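Soft Toys, Second Stage: progress report to the Gralthorpe Fund
The Zornetti Toy Library, February

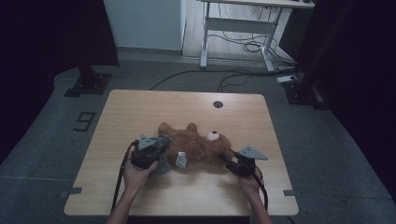 Issue 11

The Fund asked us to keep this one shorter than the last. We have tried, and have moved the paragraph on shelving to the end, where it can be skipped.

Where we are

The second stage covers the sorting, mending, washing and lending out of the soft toys left to us when the Jamach nursery closed. Our application described these as "several boxes". The boxes were the kind that washing machines come in, and we should have said so. Every toy has now been through the first sort, which leaves us 79 that need a needle and thread before anyone is allowed to cuddle them.

Bears make up most of the mending pile. Brown bears make up most of the bears, and a plush brown bear with shaggy, reddish fur is a harder thing to enter in a catalogue than you might suppose. We began with "brown bear, medium". By the end of the first afternoon we had so many brown bears, medium, that the entry was no use to anyone, least of all to a parent on the telephone trying to describe the one left on the bus. The catalogue now has a line for fur (smooth, curly, shaggy), a line for ears and a line for the label. White fabric tags stay on wherever they survive, however crumpled. We did have a spell of snipping them off for neatness, and regret it, as the washing instructions went with them.

The table

The Fund paid for one good table and we are glad to report that it is a good table. It is pale wood with rounded corners, which matters in a building full of people who come up to its edge at forehead height. There is a round black cable hole towards the back. We did not ask for the hole, but it came with the table, and we have lost two bobbins and a glass eye down it so far. A saucer now goes over it during sewing sessions.

The rule is one toy on the table at a time. This was brought in after an afternoon when the stuffing from a rabbit was put into an elephant, and the elephant went back out on loan looking very well while the rabbit did not. With one bear laid on its back and nothing else beside it, there is a fair chance that whatever comes out of the bear goes back into the bear.

Checking

Each toy gets the same going-over before it is passed: a squeeze from both sides for lumps and anything hard, a tug at the ears, a tug at the eyes, a look along the seams, a look at the tag. Eyes are the main trouble. Anything that moves under the thumb comes off and is replaced with stitching, even if this gives the bear a slightly disappointed expression. Children do not seem to mind. Two grandparents have written in.

Washing has gone more slowly than planned. Shaggy fur takes a long time to dry through, and our airing rack holds fewer bears than the catalogue promised (it was, in fairness, sold for shirts). We have asked the Eren Street launderette for a price on using their dryers on a low heat in the quiet hour after 3 pm, and will put the answer in the next report.

Money

Of the £2953 awarded for this stage, £1000 remains. The rest has gone on the table, thread, stuffing, the airing rack and a set of long needles that we were told were a luxury and are in fact the only thing that will get through a bear's neck. We are not asking for more. We would like permission to move what was set aside for display baskets over to drying, as there is little sense in displaying a damp bear.

Behind schedule

The lending cards are late. They were to be printed by now and are still being argued over, mainly on the question of whether a borrowed bear should have a name on its card or only a number. Numbers are easier for us. Names are what people ask for at the desk. The present draft has both, and no longer fits on the card.

Next

Finish the mending pile. Settle the cards. Open the soft toy shelf to borrowers, bears first, and the rabbit when it has been seen to.

Shelving

The shelves are up. One of them slopes - only slightly, and towards the wall - and we have put the heavier toys on that one.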